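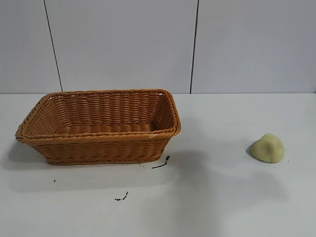 The fault at Gamon's Sendby laboratory was reported on Tuesday, September 14, 2021. A robot assigned to place soft items in a wicker basket stopped without warning, its grip force past the permitted limit. 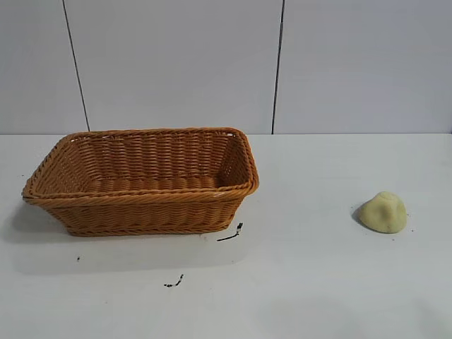
Amber Aerts, who led the safety review, traced the error to a force sensor that had drifted by 7 percent. The arm had completed 200 cycles since its last calibration.
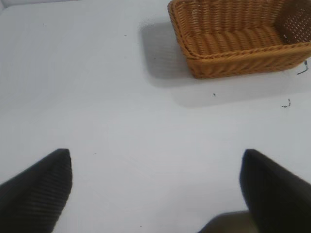

2 min read

Gamon now requires calibration every 100 cycles.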